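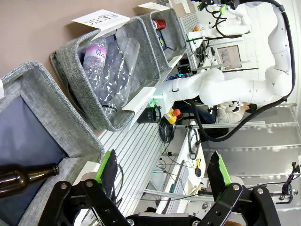

Before you switch Wuruvix on, set up your alert groups. I run it for the visitor side of a small remand centre and I've done this more than once, so trust me on the order! A group is just a list of people who get told when a lockdown starts, and you'll want the names short. Think of a grey fabric bin with a card in it that reads PLASTIC - one plain word and you know what goes in. GATE, WINGS and VISITS work the same way.

Setting up a group

1. Open Settings and choose Groups, then New.
2. Type the group name in capitals. It'll take up to 20 characters, but please don't use them all.
3. Add at least 2 contacts. With only one, the group stays greyed out.
4. Pick a colour and press Save.

Note: the Baswood handsets show only the first 6 letters, so GATE NORTH and GATE NORTHEAST look identical on them (ask me how I found out).

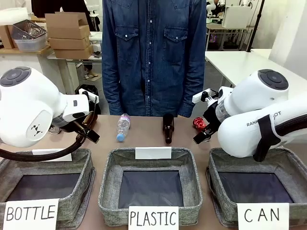
p. 20

Running a test lockdown

5. Tell the control room first, by phone.
6. Hold the Test key for three seconds until it beeps.
7. Check that every contact has replied. Late ones turn amber.
8. Press Stand Down and type your initials.

CAUTION: the Live key sits right beside Test. If you hit it by mistake, don't pull the plug - press Cancel and ring the duty desk straight away.

I like to run a test at shift change, when both crews are in the building.

Guides > Wuruvix > Alerts > Groups and tests

Related
Pairing a Baswood handset
Headcount sheets for the Gauthier wing
Breleddale: changes since April

Last revised 3/7/25 | Contact the help desk | © Wuruvix | Back to top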